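Clorkwood Teaching Room: Frequently Asked Questions

Last updated 09/06/2024

These are the questions we get most from people who have signed up to teach a task at Clorkwood. If yours isn't covered, write to Cherry Mae Galang at the front desk.

What does "teaching a task" mean?

You do the task yourself, through the robot, and the computer records it. Every full run from start to finish is called a demonstration. Later the recordings are used to train a program that tries to do the same task without a person driving.

Do I need any experience with robots?

No. Most people who come in have never driven one. Your first session starts with 17 minutes of free practice that isn't recorded. If you want more, ask for it.

How do I control the arms?

There are two ways. For most tasks you hold a pair of handles at the operator desk, one for each arm, and the arms on the table follow your hands. For simple reaching tasks Ramil Policarpio may switch one arm to hand guiding, where you take hold of it and move it through the motion. He will tell you which one you're using before you start.

Both arms share one table, and their grippers can meet near the middle. Go slowly there. Bumping the grippers together lightly does no harm, but the run has to be thrown out. 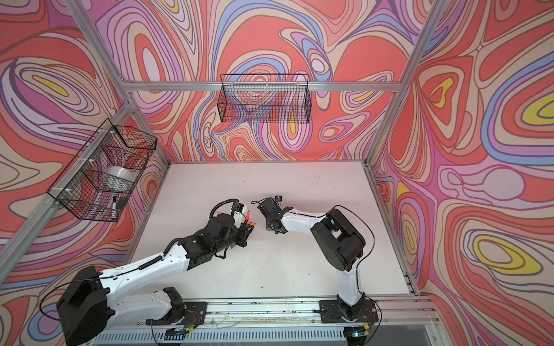 How long is a session?

Two hours, with a break halfway through. You can stop earlier if your hands get tired, and you are paid for the time you were there.

How many demonstrations does one task need?

It depends on the task. Putting a block in a bowl may need very few. The marker task is now at around 3000 and we are still adding to it. We don't ask any one person for a set number. Fernanda Meireles checks the recordings in the evening and lets us know what is missing.

What happens if I drop something?

Keep going if you can pick it up again with the gripper. A drop followed by a clean pickup is a useful recording, and we save it with the others. If the object rolls out of reach, press the red pedal to end the run and call for help. Please don't reach in while the arms are powered.

Should I try to be fast?

Steady is better. Pauses of a second or two are fine. Long pauses are a problem, so if you need to think, end the run and start another one. Try not to make a lot of tiny corrections either. If a grasp is off, open the gripper, back away and come in again.

Why are the caps harder than the markers?

A cap is short and light, and it tips over easily. It also has to be held straight before the other arm can bring a marker to it. Close the fingers on the sides of the cap and stop when they touch. Squeezing harder tilts it. Check the wrist view before you lift, as the overhead view hides small tilts. Old ink on a cap is not a reason to reject it. Cracks are, so tell Ramil if you find one.

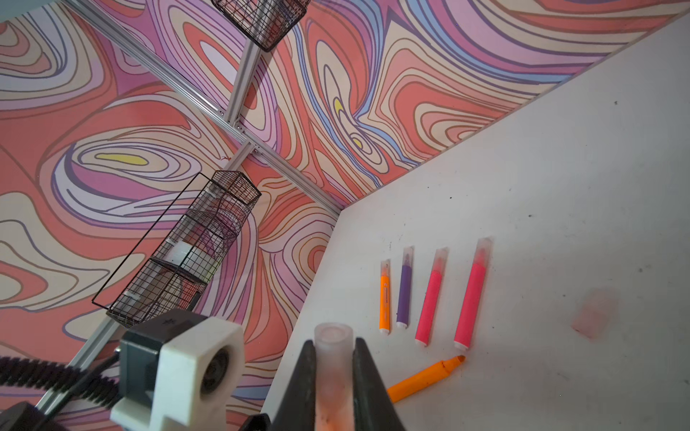
Can I take part from home?

For some tasks, yes. Remote sessions run through Fodance and need a wired internet connection. You will see the same camera views as at the desk, with a short delay. We ask everyone to finish at least one session in person first.

What gets recorded?

The camera views of the table, the joint positions of both arms, and how far each gripper is open. Your face and voice are not recorded.

Can I have a run deleted?

Give us the run number within 14 days. After that it may already be part of a training set.

Is there a minimum age?

You must be 18 to drive the arms. School groups can watch, and Teodoro Saludo books those visits. There are none left before October.

Where do I go when I arrive?

The entrance is at 68 Cistcombe, around the side of the building. Ring the bell and Jennylyn Rivera will let you in. Street parking is free after six.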